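Notes on a white table, a stack of paper and a spray can

I do test cards. A test card is a sheet of ordinary printer paper with one pass of paint on it, a number in the corner and a note of the nozzle used. I have been making them on and off since February, mostly to stop arguing with Murdo Halliday about pinks. The cards are dull to look at. The surface they are made on has turned out to matter more than the paint, so that is what this post covers.

The table is white and has a matte top. White is a bad choice for a spray surface if you want it to stay white and a good choice if you want to see what the can is doing past the edge of the sheet. I want the second. On a dark top, light overspray is easy to misjudge because the color underneath shifts it. On white, a pale pink haze reads as a pale pink haze.
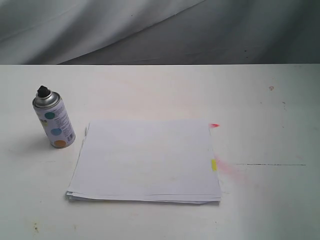

Overspray falls off with distance in a fairly regular way. The densest part is against the edge of whatever was masking it, and from there it fades outward with no line you could put a ruler to. If you see a hard edge on the outer side, something else was lying on the table and took the paint. I have used this more than once to work out what I had left lying about.

The paper is kept in a stack and used from the top. I do not square the stack up completely. Slightly uneven edges make it easier to lift one sheet without dragging the next, and I have stopped tapping it on the table the way Elspeth Mowat taught me to, because a perfectly squared block of paper behaves like a block. What I do care about is the top sheet. If it has a smudge on it, it goes underneath or it becomes scrap. A card that starts with a faint cast of pink is no use as a pink reference.

The tabs on the right edge are the whole filing system. Red-pink is where the current session starts. Yellow is the point at which I stop and check what I have. I tried numbers penciled on the edges before this and could not read them at 2 in the afternoon, never mind in the evening. Tabs can be felt with a thumb.

Paper weight: I was using 92 and went back down to 82. The heavier sheet curls less, but the lighter one is what I have most of, and the cards are compared with each other and with nothing else. Consistency wins. The box held nearly 200 sheets when I opened it, and I have been careless with them. 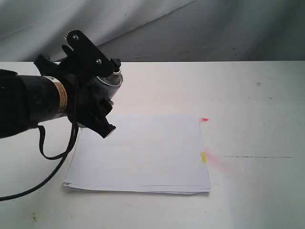 Photo: Tsion Yilma

Regarding the backdrop, several people have asked whether the cloth is there to catch paint. It catches a little. Its main job is to keep the wall out of sight, because the wall is green and throws a cast onto anything pale. The folds do no harm. I ironed it once and it made no difference to anything I could measure.

Loose sheets are handled separately from the stack. A sheet lying flat by itself tells you quickly how warm the table is in color: office paper is bluish, and this top looks cream beside it. I noticed that only after I had spent a Thursday evening convinced I had bought two different whites. Corners are the weak point. Once a corner is ragged it lifts, and a lifted corner collects paint on its underside, so I turn that end away from the can or cut it off.

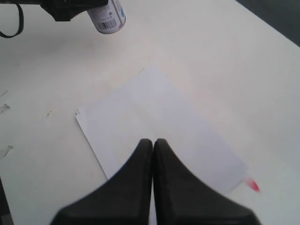
Single sheet on the tabletop, ragged at the left corner.

On cans. Small ones are easier to control for cards, and they run out sooner. Storage is upright, on the table, to the left of the paper. I am right-handed and this is the wrong side in theory. In practice it means the can has to be picked up deliberately and cannot be knocked into the stack by an elbow. Ruaridh Drummond keeps his on the right and has a very colorful elbow.

Caps come off before the session and go in a box -- Nisbet, the shop, sells a tray for this, which I do not need. Before a can goes away I look at the end of it, and then at the rim. Paint builds up where the metal steps inward, and once it has set there it flakes onto the next card at the least useful time. 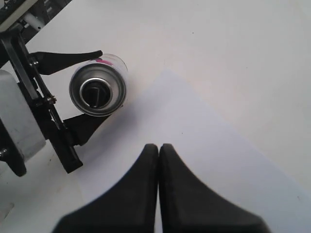 A dry cloth is enough if you do it the same day. After that I use a wooden skewer and work round the recess slowly. Solvent gets it off faster, and also gets the print off the label, at which point you own a can of something. I have two of those.

As for the stain on the table, I am leaving it. Thanasis Koutsoukos recommends covering the top with a fresh sheet of lining paper each time and he is probably right, but then I lose the record of where the haze reached. If it gets bad enough to show through the printer paper I will sand that end.

Next post will be the pinks themselves, in order, with the nozzle notes typed up. Murdo has asked to see them first.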